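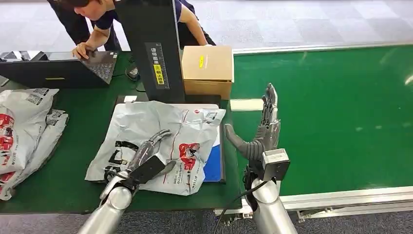

Left hand on a courier mailer, right hand held up, and somebody at the laptop across the bench.

Phantom grip

Phantom grip is the name we use for a fault in robot hands that pick up soft plastic post bags. The hand closes, the controller decides it has hold of the bag, the arm swings off towards the belt, and the bag is still lying on the bench (or worse, it goes halfway and drops). You'll also see it called a false hold or, in older Nogueira paperwork, an "empty carry". I've written most of this entry from my own time on the Bumlow benches, so if your site does things differently please add a section, I'd love to read it!

Where it turns up

Almost always with thin courier mailers. Cardboard boxes hardly ever do it. A box pushes back evenly when you squeeze it, and the fingers stop where you expect them to. A mailer is mostly air and wrinkles with a lump of something in it, and the lump is never in the same place twice. If the fingers come down on a loose fold they bunch it up against the palm, and a wad of bunched plastic can feel remarkably like a pair of jeans if all you have to go on is motor current.

It's commoner with bags that lie crumpled than with flat ones, and commoner again when one end of the bag has been tucked under. Shiny bags add a second problem: the vision side sometimes takes a bright patch for the top of the contents and sends the hand there. I used to blame the lighting for everything and had to be talked out of it.

How it happens

The Stasen hand controller, in the version we had, called a grip good when two things were true. The finger motors had to be drawing more than a set current, and that had to last for 180 milliseconds. That was the whole test. Nothing checked whether the weight on the bench had changed.

A folded bit of bag would hold the current up for 190 milliseconds or so it seemed from the logs, which is just long enough to pass, and then slip out as the arm began to rise. By then the controller had stopped looking. Nusach, the sorting program that sits on top, took its word for it and marked the parcel as moved. So you ended up with a parcel that was on the belt according to the computer and under the robot's wrist according to everybody in the building.

The Bumlow run

The run everyone asks me about was in May. We put 2480 mailers through one bench over the course of a long test, and phantom grips came in clumps, with hours of nothing and then one after another. For the first part of it we weren't even sure we had a fault, as the counts at the end of the belt were checked by a separate team and we only got them the next morning.

Then came the bad one. The hand missed a bag, Nusach called for the next, and the arm came back down to a spot it believed was clear. There was a bag there, with something hard in it. The fingers were driven into it from above and the middle one bent at the second joint. No one was hurt, but a colleague had been reaching over to straighten that very bag a moment earlier, and that's what turned it from a nuisance into a safety matter. We stopped the run that afternoon. I still think we should have stopped it sooner.

Pao-chu Hsiao went through the logs and spotted that the current dipped every time, just after the test window had closed. It was there in plain sight once she'd drawn it out on one long strip! Up to then we'd been swapping finger pads and getting nowhere.

The approach to the bag

People tend to look only at the squeeze, but the approach matters nearly as much. With the fingers curled and hovering low over the plastic, a small difference in wrist angle decides whether they go round the contents or simply gather up a crease. We found that coming in more steeply gave fewer false holds and more squashed parcels, so there's a trade to be made and I don't think there's a single right answer. Pressing down briefly with open fingers before closing also helped, as it pushes the air to one side. It does slow things down, and the shift leads will tell you so. 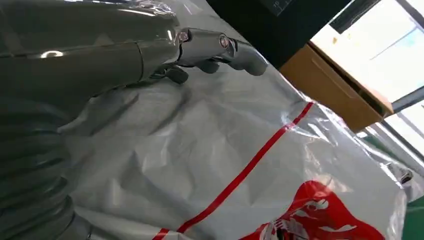 What was changed

The grip test now runs right through the lift. If the current dips on the way up, the arm stops where it is and lowers again. There's also a weight check: on benches with a scale, the reading must fall by at least the parcel's booked weight less a small allowance. For parcels under 300 grams the scale was too jumpy to trust, so those depend on the current test alone. That's the gap in the whole scheme and I'd like it fixed.

Nusach no longer marks anything as moved until the belt sensor has seen it. This was the simplest change of the lot.

Working near the bench

The house rule at Bumlow is hands off any bag that's within reach of the arm unless the arm has been stopped at the panel. Standing still doesn't count as stopped. An arm that has just had a phantom grip may pause for a second or two and then come straight back, and it looks exactly the same as one that has finished. If a bag has been left behind, stop the arm, take the bag off, clear the pick in Nusach, and start again from the next one.

See also

False hold
Lift check
Belt sensor
Double pick

Last edited 15 December 2018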